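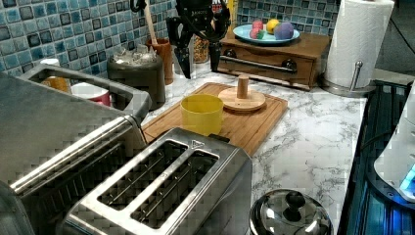
Worktop and blue tiles

From: Kiều Đào
To: Drutitstead home repair list
Date: 2019-11-05
Subject: Re: grout going dark behind the counter

Dear Jolán, dear all,

Jolán Rácz wrote:
> My grout was white in June and now it is grey near the counter.
> Must I take it all out? The shop offered me a sealer from Evier,
> but I don't know if it goes over old grout.

I think you don't need to take it out. First wash a small part with warm water and a little soda, then leave it to dry for 2 days. Please don't use vinegar if your worktop is real marble, it will leave dull marks.
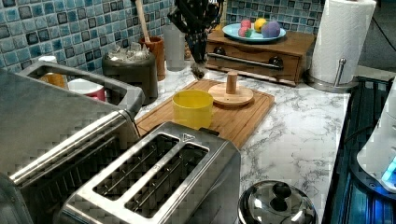
Small square tiles, light grout between them

If the grout is still dark but hard, a sealer is enough. If it comes out as powder when you scratch it, then only this part should be replaced. I did 7 short lines with a hand scraper in one evening, and my wrist was not happy.

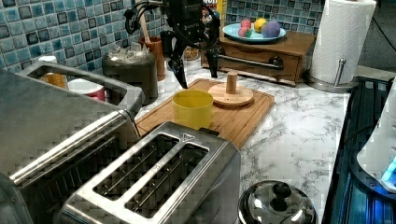
About the sealer I can't promise anything. Dagmar asked at Mészáros and they told her that new grout must wait before sealing, but old clean grout can be sealed at once. Test it in a corner, please. 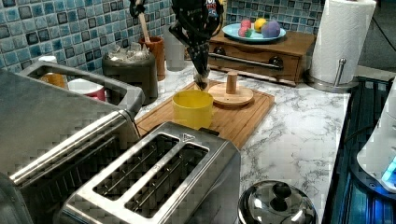 Mosaic wall in teal, turquoise and dark navy

Does somebody still have the long scraper from Chak-lun? I would like to borrow it next.

With kind regards,
Kiều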